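Bullmont Robotics Club: Frequently Asked Questions

Updated in June, after the last batch of emails to Madhu.

What does the club do?

We teach a robot arm to work on old desktop computers. Other clubs throw balls into hoops. We spent most of the spring semester on processor sockets, and we can report that a processor socket is not a spectator sport.

Do I need experience?

No. You need closed-toe shoes and a tolerance for hearing the word "calibration" before dinner. If you can use a screwdriver you are ahead of where Booker Tran was when he joined, and Booker now runs the hardware bench.

What will I be doing in my first month?

Mostly fixtures. New members design and print holders, find out they are a hair too tight, and print them again. After that you move on to writing motions for the arm, first well above the computer and then closer in, with a mentor next to you and a hand near the stop button.

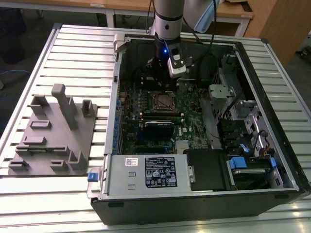 Arm over the open tower, fixture plate to the left.

Why computers that old?

They were free. Also, the latches and release tabs come in bright colors, and the vision team will take any help it can get. We have a decent supply of retired machines, so a bent pin is a sad event and nothing worse. Please do not bring us your laptop. We are not a repair shop, and you would not like the result.

Which team should I pick?

There are 2 teams, Motion and Vision. Motion believes every failure is a camera problem. Vision believes the opposite. You can switch at midyear, and most people do, usually right after they've said something unforgivable about the other side.

Is there a competition?

Yes, the Dernix Student Challenge, held in Jendville. Last season we placed 23rd, which we describe on the club T-shirt as "top 23." The socket task is the one that costs us points. Getting the arm to the right spot is pretty reliable by now. Pushing by the right amount is another matter, and it's where most of the practice hours go.

What does "approach height" mean? Everybody keeps saying it.

It's how far above the target the arm pauses before the slow part of the move. Set it too high and you run out of clock. Set it too low and you meet the memory slots. Nesrin Akyol wrote a page on it that lives in the shared folder, under a file name only Nesrin would think to search for. Ask her.
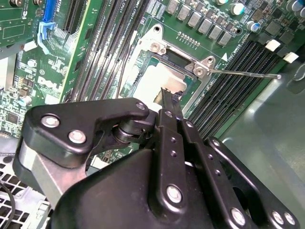 Pilar Bustos wrote in to say that this page makes the socket task sound harder than it is, and that the trick is to slow down the last bit of travel and stop changing the script the night before. She would also like it known that she has been saying so since her first year. Her advice has been added to the checklist, at the bottom, where the font gets small.

How much does it cost?

Dues are $23 a semester. The rest comes from the Farías grant, which gave us $3,444 this year. Most of that went to cables.

When do you meet?

Twice a week at 6 p.m. in the lab. Pizza shows up at 7:30, and attendance has been known to improve at 7:25.

Can I come and just watch?

Sure. Stay behind the tape and don't lean on the table. Email Madhu Ahuja first so there's a visitor badge at the front desk.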